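The Long Table at Trerketti

Every town ought to have one place where you can sit down next to a stranger and nobody thinks it odd. In Lekthorpe, population 2,246, that place is a bakery, and it has been one for longer than most of its customers have been alive.

I grew up two streets over, moved away at nineteen, and came back this spring to find out whether Trerketti was as good as I remembered or whether I had simply been hungry as a child. I stayed five days. I gained weight.

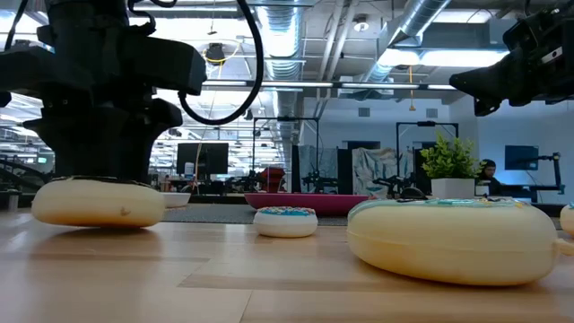
The shop opens at half past four, long before the light comes up, and by then the first regulars are already stamping their feet on the step. They're mill people, mostly, and a couple of nurses coming off the night shift, and they want coffee and something sweet and not much conversation. A plain donut does very well at that hour — wide, puffy and pale yellow, the kind that looks as if it might float off a wooden tabletop if you didn't keep hold of it. My grandfather ate one every working morning and brought a second home in his coat pocket, where it picked up a certain amount of lint. We ate it anyway.

By seven the crowd has changed over completely. The school bus stops across the road, and the parents who have just waved it off drift in, still holding somebody's forgotten mitten. Mrs. Jabłońska, who has run the counter since her mother-in-law retired, knows which of them want to chat and which want to be left alone with a newspaper, and I never once saw her guess wrong. She keeps the day-old rye under the register and slips it into bags when she thinks the customer could use it. I got two loaves. I'm choosing to take that as affection.
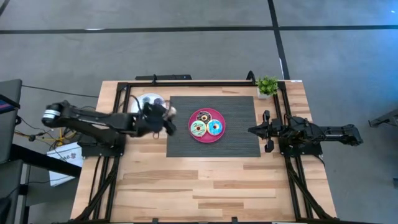 Arvo Rautiainen
Contributing Writer, Food and Small Towns
2024-04-02

What surprised me, coming back, was how much of the talk was about Gredard. That's the next town up the valley, a bit bigger at 3,271, and it lost its own bakery two winters ago when the oven gave out and the owners couldn't face the cost of another. Now a good part of Gredard drives down on weekends, and there was some grumbling at first about parking and about who had taken the last of the cardamom rolls. The grumbling has mostly worn off. Two of the Gredard men have joined the card game in the window, and one of them, I'm told, is winning.

The rolls, by the way, are every bit as good as I remembered. The dough rests overnight in the cold back pantry, and the cardamom is cracked by hand, so now and then you bite down on a big piece and your whole head fills up with it. I asked for the recipe and was given a very friendly smile and a refill. 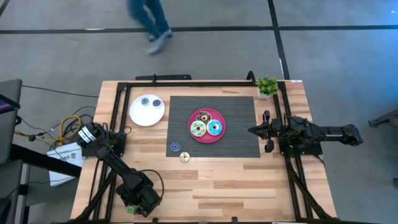

If You Go

Lekthorpe is a pleasant drive along the river road, slow in April when the frost has been at the pavement. Trerketti takes cash and local checks. Come before nine if you want the cardamom rolls, and sit at the long table even if the small ones are free. Somebody will pass you the cream.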